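Zweite Auflagen und die Frage, wem sie nützen

Wenn ein Verlag den Nachdruck eines Comichefts ankündigt, noch bevor die erste Auflage im Handel liegt, gilt dies in der Branche als Erfolgsmeldung. Der Divetti Verlag hat im Fall von Wakach, der neuen Reihe von Trinh Quách, genau diesen Weg gewählt. Das Auftaktheft war auf Vorbestellung vergriffen, die zweite Auflage erschien im December-Programm mit verändertem Umschlag. Gegen den Vorgang ist rechtlich nichts einzuwenden. Kulturpolitisch verdient er eine kritische Betrachtung.

Eine vergriffene Auflage sagt ohne Angabe ihrer Höhe wenig aus. Im vorliegenden Fall wurden dem Fachhandel 639 Exemplare der Erstauflage zugeteilt, verteilt auf 100 Verkaufsstellen. Ein Geschäft, das 14 Hefte bestellt hatte, erhielt neun. Wer unter solchen Bedingungen von außergewöhnlicher Nachfrage spricht, beschreibt zunächst die eigene Kalkulation.

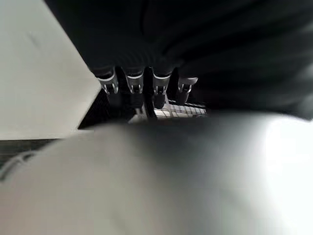
Tetsuya Minami hält dem entgegen, kleine Auflagen seien für unabhängige Verlage eine Frage des Überlebens; ein einziges Lager voller Remittenden könne die nächste Reihe verhindern. Der Einwand ist ernst zu nehmen. Er rechtfertigt die vorsichtige Erstauflage, jedoch kaum die Praxis, den Nachdruck durch neue Umschlagmotive zum eigenständigen Sammelobjekt zu erheben.

Für die Leserschaft entsteht daraus ein doppelter Nachteil. Wer die Geschichte lesen möchte, wartet mehrere Wochen. Wer sammelt, sieht sich veranlasst, denselben Inhalt ein zweites Mal zu erwerben.

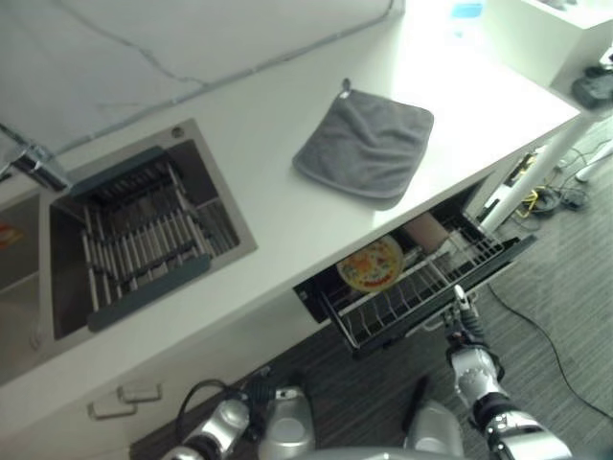 Dass es anders geht, zeigt der Verlag Ichikawa. Dort trägt jeder Nachdruck den Umschlag der Erstausgabe, ergänzt um einen Vermerk im Impressum, und die Druckzahlen werden halbjährlich veröffentlicht. Auch der Vertrieb Olerex hat sich für verbindliche Angaben ausgesprochen — bislang ohne Folgen für die eigenen Bestelllisten.
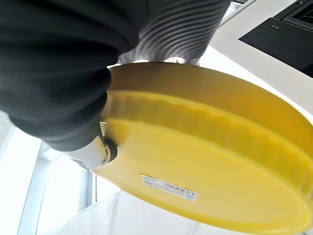
Eine solche Offenheit wäre den übrigen Häusern zuzumuten. Der Fachhandel trägt das Risiko unverkaufter Hefte in der Regel allein und sollte wissen, auf welcher Grundlage er bestellt. Den Autorinnen und Zeichnern wäre ebenfalls gedient, deren Arbeit derzeit häufiger über ihre Knappheit als über ihren Inhalt besprochen wird. Wakach ist eine sorgfältig erzählte Reihe und hätte Rezensionen verdient, die über den Hinweis auf den Nachdruck hinausgehen. Der Divetti Verlag sollte die Auflagenhöhe des zweiten Heftes daher bereits mit der Vorankündigung bekannt geben.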